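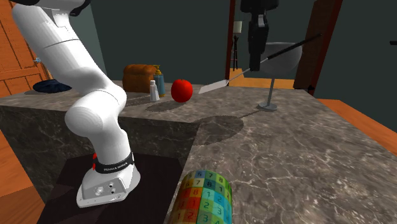
로봇 조작 시뮬레이션 전문 기업 Dalar가 가정용 주방 환경 패키지 ‘Stulirdale’을 8월에 정식 출시한다. Stulirdale은 로봇 팔이 조리대 위에서 생활용품과 조리도구를 다루는 과정을 가상 환경에서 연습하고 평가하도록 만든 소프트웨어 키트로, 장면 파일과 물체 모델, 과제 정의, 평가 도구를 한 묶음으로 제공한다. 개발팀이 이번 판에서 가장 오래 붙들고 있던 것은 길고 얇은 도구였다. 뒤집개처럼 생긴 도구의 가느다란 자루가 그리퍼 손가락 바로 옆을 지나고, 납작한 날 끝은 빨간 사과 가까이까지 내려오며, 손잡이 뒤로는 목이 긴 잔이 서 있는 배치에서는 손목을 조금만 돌려도 도구 반대쪽 끝이 크게 움직인다. 이런 배치를 마음껏 반복해 볼 수 있다는 점이 Stulirdale의 가장 큰 즐거움이다!

## 주방 한 칸에서 시작하는 1188개 장면

Stulirdale에는 1188개의 초기 배치가 들어 있다. 조리대와 벽, 문, 바닥은 그대로 두고 물체의 종류와 위치, 방향, 조명 각도를 바꿔 만든 것이다. 배치마다 고유 번호가 붙어 있어 연구실에서 실패한 장면을 동료에게 번호만으로 전달할 수 있고, 받은 쪽에서는 같은 난수 설정으로 그대로 열어 볼 수 있다.

물체 모델은 88종이다. 빵과 과일, 채소 같은 식재료부터 펌프형 세제 용기, 소금통, 잔, 조리도구까지 실제 조리대에 함께 올라올 법한 것들로 골랐다. 각 모델에는 질량과 마찰 계수, 충돌 형상이 따로 지정되어 있으며, 사용자가 설정 파일에서 값을 바꿀 수 있다. 손잡이가 있는 도구에는 권장 파지 구간도 표시해 두었다. 다만 이 구간은 참고용이라 평가 점수에는 반영되지 않는다.

베타 기간에 들어온 요청 가운데 가장 많았던 것은 물체를 더 빽빽하게 놓아 달라는 의견이었다. 개발팀은 이를 받아들여 물체끼리 서로 가리는 배치의 비중을 늘렸고, 그림자가 길게 늘어지는 낮은 조명도 기본 설정에 넣었다. 영상 기반 정책을 시험하는 팀이라면 이 조명 설정부터 켜 보기를 권한다. 밝고 고른 빛에서 잘 움직이던 정책이 여기서는 전혀 다른 얼굴을 보여 주는 일이 많았다.
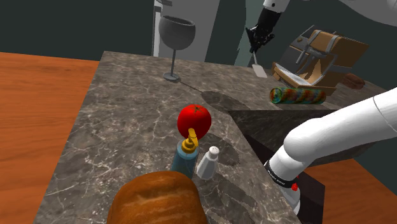
과제는 7개 계열로 나뉜다. 집기, 옮기기, 세우기, 밀기, 도구 돌려 잡기, 도구로 물체 건드리기, 좁은 틈에 내려놓기다. 계열 안에서는 난도를 단계별로 조절할 수 있으며, 처음 쓰는 사용자를 위해 물체가 적은 연습용 장면도 따로 묶었다. 한 장면에서 여러 계열을 이어 붙여 긴 과제를 만드는 것도 가능하다. 예를 들어 잔을 옆으로 밀어 자리를 만든 뒤 그 자리에 조리도구를 내려놓는 식이다.

좁은 틈에 내려놓기는 베타 참여 팀의 반응이 특히 뜨거웠던 계열이다. 물체를 놓는 순간의 미세한 기울어짐, 손가락을 벌릴 때 옆 물체를 스치는 접촉까지 기록에 남기 때문에 실패 원인을 되짚기가 한결 수월하다는 평가를 받았다.

## 평가 도구 Farquharson 기본 포함

출시와 함께 평가 도구 Farquharson도 기본 구성에 들어간다. 이전에는 별도 설치가 필요했고 설정이 번거롭다는 지적을 받아 왔다. 이번 판부터는 Stulirdale을 설치하면 바로 실행되며, 결과는 표와 재생 파일 2가지 형식으로 저장된다. 표에는 성공 여부, 소요 시간, 접촉 횟수, 떨어뜨린 물체가 기록된다. 재생 파일은 원하는 시점에서 멈추고 되감으며 볼 수 있다.

시점 전환은 개발팀이 꼭 자랑하고 싶은 기능이다. 조리대를 넓게 담는 외부 시점과 그리퍼 가까이에서 내려다보는 시점을 같은 시간축에 맞춰 나란히 재생할 수 있다. 멀리서 볼 때는 멀쩡해 보이던 동작도 가까운 시점에서는 손가락과 손잡이 사이의 간격이 그대로 드러난다. 프레임 단위로 넘겨 가며 두 화면을 비교하다 보면 시간 가는 줄 모른다는 것이 사내 시험 담당자들의 공통된 소감이다.

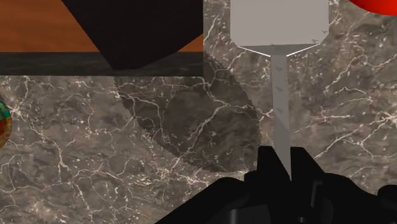 재생 파일에는 관절 각도와 손가락 개폐 값이 함께 저장되어 있어, 눈에 띄는 순간을 골라 그 시점부터 시뮬레이션을 다시 시작할 수도 있다. 긴 과제의 마지막 단계만 거듭 시험해야 할 때 특히 유용하다. 처음부터 다시 돌릴 필요가 없으니 수정과 확인 사이의 간격이 짧아진다.

## Gerkier와 함께한 대리석 재질 작업

조리대 표면은 3차원 재질 제작사 Gerkier가 맡았다. 회색과 갈색이 섞인 바탕에 옅은 줄무늬가 불규칙하게 뻗는 재질로, 무늬가 단순하게 반복되지 않도록 새로 제작했다. 무늬가 복잡한 표면은 물체 경계를 찾는 인식 모델에 까다로운 배경이 된다. Gerkier 측은 “예쁜 조리대보다 일하기 어려운 조리대를 주문받은 것은 처음이라 무척 재미있었다”고 전했다.

재질은 교체할 수 있다. 단색 표면과 나뭇결 표면이 함께 제공되며, 사용자가 만든 이미지를 넣어도 된다. 같은 배치를 재질만 바꿔 돌린 뒤 Farquharson에서 결과를 겹쳐 보면 배경의 영향이 어느 정도인지 바로 비교할 수 있다.

## 아직 들어 있지 않은 것

액체와 천처럼 형태가 변하는 물체의 물리 계산은 이번 판에 포함되지 않는다. 잔에 물을 따르거나 수건을 접는 과제는 지원하지 않으며, 빵과 과일도 단단한 물체로 계산된다. 두 팔을 함께 쓰는 과제 역시 다음 판의 검토 대상이다. 실제 로봇에 적용할 때는 사용 기관이 별도의 안전 검증을 거쳐야 한다.

## 제공 방식

Stulirdale은 연구용과 기업용으로 나누어 제공된다. 대학과 비영리 연구 기관은 신청서를 제출하면 연구용을 무상으로 사용할 수 있고, 기업용에는 장면 맞춤 제작과 기술 지원이 포함된다. 베타 버전으로 만든 과제 파일은 변환 도구를 한 번 거치면 정식판에서도 열린다. 설명서는 한국어와 영어로 준비되어 있으며, 연습용 장면을 따라 하는 입문 과정이 첫 장에 실려 있다.

Dalar 개발팀은 “조리대 위에서 도구 하나를 제대로 다루는 일이 이렇게 풍부한 문제인지 만들면서 새삼 배웠다”며 “사용자들이 직접 꾸민 배치를 하루빨리 보고 싶다”고 밝혔다. 사용자가 만든 배치는 신청을 받아 다음 판의 공개 장면에 추가할 예정이다.

**Dalar 소개**

Dalar는 로봇 조작 연구를 위한 시뮬레이션 환경과 평가 도구를 개발한다. 주요 제품으로 Stulirdale과 Farquharson이 있다.

**문의**

Dalar 홍보 담당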